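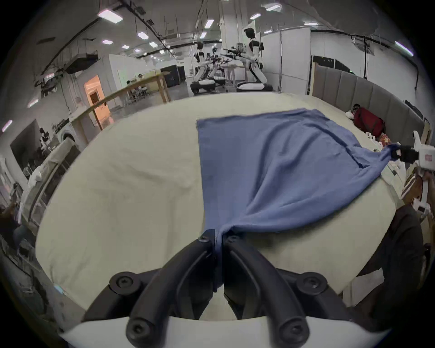 The blue cloth on the table, held by two corners.

Skosolis fleece cloth in blue: review
By the household desk, Cevthorpe Review
Last updated: January

Skosolis sells this as an everyday cloth for dusting, drying up and wiping down, and it comes in a pack of 2. We used ours in the kitchen and on a long dining table, next to the Egger cloth we normally buy.

The fabric is soft and a bit thicker than the Egger. It picks up dust well when dry and doesn't drag on a painted surface. Crumbs are less good. They get caught in the pile and you have to shake it out over the bin before folding it away.

For drying up it is fine on plates and pans. Glasses needed a second go with a tea towel, and there was fluff on them until the third wash. Wash it on its own at first.

Folding is the weak point. The cloth gives when you pull it by the corners, so a ridge runs across the middle and the edges stop lining up. Lay it flat, smooth it outwards with your palm, then bring the corners over. If you pick it up by one corner the fabric bunches up there and you have to start again. The Egger is stiffer and folds in half without any of this.

After 13 washes the colour had faded slightly and the hem was still sound. It had not shrunk enough to matter. The care label says no fabric softener, and we didn't use any.

Fallard does a similar cloth in grey which costs less but is thin, and ours had a hole in it by the end of the month. I would buy the Skosolis again for dusting and stick with the Egger for glasses.

22 comments
13 shares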